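The one-bag desk, and why I don't believe in it

My feed has been full of people who clear their desks down to a bag and a plant and then claim to be changed by it. The latest was a post from Valdebenito, a storage shop I once bought hooks from, promising a calmer mind in 7 days. I have my doubts. Where do the pens go? Where does the post go?
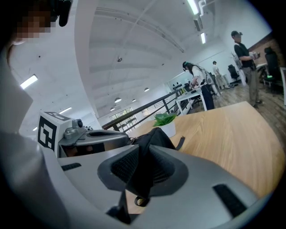 Filed under: Desks and other furniture

The plant I'll allow. It's small, green, in a white pot, and it takes up less room than a mug and a plate. I don't accept that it cleans the air, whatever the label says. One plant by a railing with a big open space behind it is decoration, and fine as that.

The wood top is nice too, a warm sort of colour. Dillik wanted 68 pounds for a desk mat to go over one like it. Cover up the best bit, and pay for it?

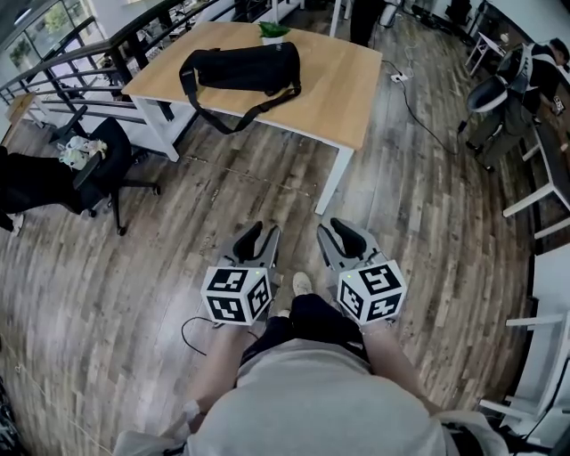
The trouble with straps

A black bag on a pale table looks tidy until you notice the strap, hanging over the near edge in a great loop. I've caught my knee in mine 4 times. Peseck sell a clip for this, which I tried and which fell off. Tucking the strap under the bag costs nothing and I still forget to do it.
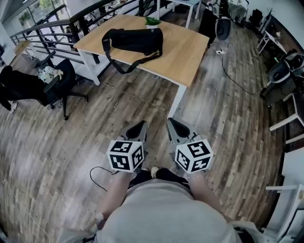
Clemness, April

I've now had 2 weeks of my own bare desk. The floor looks bigger. I don't feel any calmer, and the post is in a heap on the stairs. The plant stays. The rest of the stuff will be back by teatime.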